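Rornier Home Care opens a mending and cleaning room for household textiles on Hunduvgate

Feb 9, 2019

Rornier Home Care, the family cleaning firm that has looked after curtains, sofas and mattresses in this part of town for longer than most of our customers have had their curtains, is very happy to announce that its new upholstery workroom on Hunduvgate is open for bookings. It has taken us rather longer than we hoped (the drains alone could fill a second announcement), but the lights are on, the kettle works and the first armchairs have already been through the door.

Until now, nearly all of our upholstery work has been done in people's own homes. We still love doing it that way and will carry on for as long as we are asked. There are jobs, though, that suit a workroom better. A feather-filled cushion needs time and moving air to dry properly, and not every flat has the space to leave six of them standing on end for two days. Loose covers, heavy lined curtains and headboards are much the same. With the new room we can collect them, clean them, dry them slowly and bring them back when they are ready, and you can have your sitting room to yourself in the meantime.

"My mother used to take her curtains down every September and hang them over the hedge," said Marjorie Cheetham, who founded the firm and still answers the telephone most mornings. "I think of her whenever somebody rings up worried about a pair of velvet ones they daren't touch. People leave these things for years because they are afraid of making them worse, and I do understand it, I really do. We would much sooner have a look and tell you it only wants a good brushing."

The workroom has drying rails for 50 pairs of curtains, a long table for spot treatment and a small corner for repairs, where piping, zips and split seams can be put right before anything goes back. Caoimhe Rafferty, who joined us from the Kontogiannis curtain shop, will be running it day to day. Caoimhe has a great fondness for old linen and a very firm view on shop-bought stain sprays, and she is always glad to talk to customers about either.

"The thing I'm asked most is what to do in the first few minutes after a spill," said Caoimhe. "Blot it with a plain white cloth, work in from the outside and then leave it be. If you don't know what the fabric is, look for the care label under the seat cushion before you put any water on it, and if the label has gone, give us a ring. I'm also looking forward to having a proper place to test a cleaner on a hidden bit of hem and then wait, which you can't always do when you're standing in someone's front room with your coat on!"
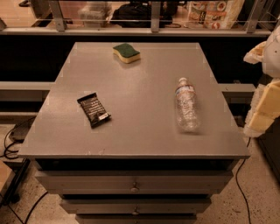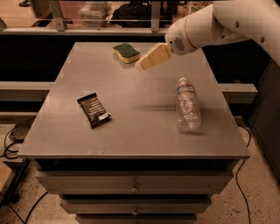
Prices have been kept as simple as we could manage. A standard armchair is £50 and a three-seater sofa is £95, with collection and return included for any address within 8 miles of Hunduvgate. Curtains are priced by the pair once we have seen the lining. Rugs are not part of the new service, but we will happily pass you on to Uritz, the rug cleaners we have sent our own customers to for years and whose work we would trust with anything of ours.

Over the last year our two vans made 536 home visits, and a good many of the people we met on them told us that they wished they could simply hand the cushions over and have them back clean. We have listened, and we are grateful to every one of them for their patience while the builders were in. Customers with a visit already booked need do nothing at all, and the appointment stands just as it was. Anybody who would like to change a home visit to a workroom booking can do so without charge up to the day before.

The workroom takes items in by appointment, so please do telephone or write to us first. It helps to have a rough idea of the fabric, the age of the piece and anything that has been used on it before, including the things you would sooner not own up to. Marjorie and Caoimhe would also be pleased to show members of the local press round, and can be reached through the Rornier Home Care office on Hunduvgate.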